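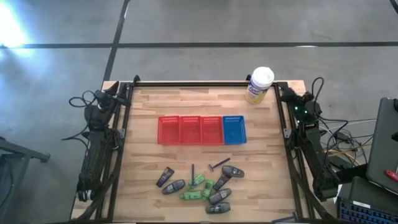
Print this page
E-mail this article

4.2 The open day at Hagedorn

Public demonstrations are a poor source of evidence, and we used this one with caution. In February 2019 two of the authors attended the open day at the Hagedorn site, where the integrator Gurkik was showing a two-armed sorting station to customers and local schools. We had no part in planning the event and were given the same handout as everyone else. Our host for the afternoon was Bernd Böttcher, who runs the station and was generous with his time, including when our questions became unwelcome.

The handout stated that the station had completed 200 sorting runs "without intervention" in the weeks before the event. It did not define a run or an intervention. When we asked, Böttcher said that a person straightening the baskets between runs would not be counted, and neither would a restart after an arm had stopped itself. Both are reasonable choices for a company's own bookkeeping. They are less reasonable on a sheet handed to people who may be about to buy something.

The layout is shown in Figure 5. Four baskets stand in a touching row across the table, three red and one blue, and the parts to be sorted lie in a loose group in front of them. We were told the rule was one kind of part per basket. Three of the four baskets are the same color, so the color alone cannot tell a visitor whether a part has gone to the right place. Several people near us clapped whenever an object landed in any basket at all. We are not suggesting that the baskets were chosen for this effect, but the applause should not be read as a measure of anything.

The choice of parts also deserves comment. The dark gray oval pieces and the bright green rectangular ones differ in both color and shape, and they lie on a light wooden surface on which either is easy to pick out. The flat dark tubes with white labels are a harder case, being closer in tone to the ovals. Nothing on the table was soft, clear, or shiny. Yet Bririco, the supplier of the vision software, lists mixed household returns as its main use, and such returns contain a great deal that is all three.

We watched for 40 minutes. During that time the station was paused twice, once so that a member of staff could turn over a tube and once for reasons we could not learn. Neither pause was announced to the audience – the commentary simply moved on to the history of the company. We asked for the log of the afternoon and were promised it by e-mail. What arrived was a summary with a success rate of 100 percent and no list of stops.

An earlier visit to Hanance, described in Section 4.1, had gone much the same way, though there the staff kept a tally of failed grasps on a whiteboard that any visitor could read. We would like to see that habit spread. Until it does, we treat open-day figures as claims by the exhibitor, and none of them enters the comparison in Section 5.

Figure 5. Two-armed sorting station at the Hagedorn site, with the row of baskets and the parts to be sorted.

Print this page
E-mail this article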